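Course Handout: Open Day at the Nevcombe Automation Laboratory
Site visit, 15 Jan 2018
Course instructor: Yvonne Parsons

Students will attend the two-arm handling demonstration led by Chelsea Crabtree. The task concerns small bottles, vials and caps of the kind handled in a pharmacy stockroom. Please read both sections before arrival.

1. The storage shelf
Containers of different widths and heights share a single board. Note the spacing between neighbors and consider how a two-fingered gripper must approach each one.

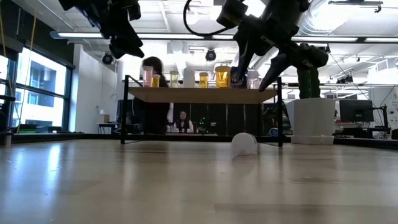 2. The open table
Loose parts present a different problem. A cap lying on the table offers little height to grip, and a slender tube may lie at any angle. The arms work from opposite sides, and each must be planned with the other in mind.
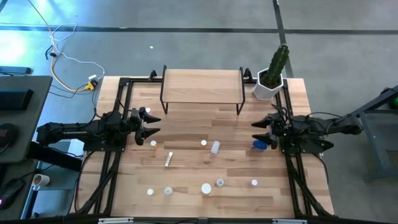

Figure 2. Caps, lids and small bottles spread between the two grippers.

When both arms are needed at the shelf, the available space becomes narrow. Students should record which arm has priority and how the other is kept clear.
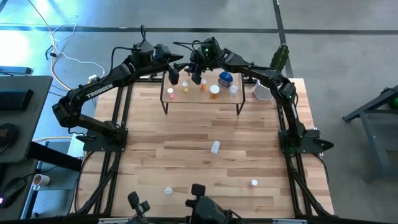
Path planning for shared space will be covered in the next lecture, using the Holroyd notes. Each student is to submit a visit report of no more than 100 lines, including 3 questions for the laboratory staff. The report carries 6 points toward the course grade. Reports should be handed in at the Noltance Building office.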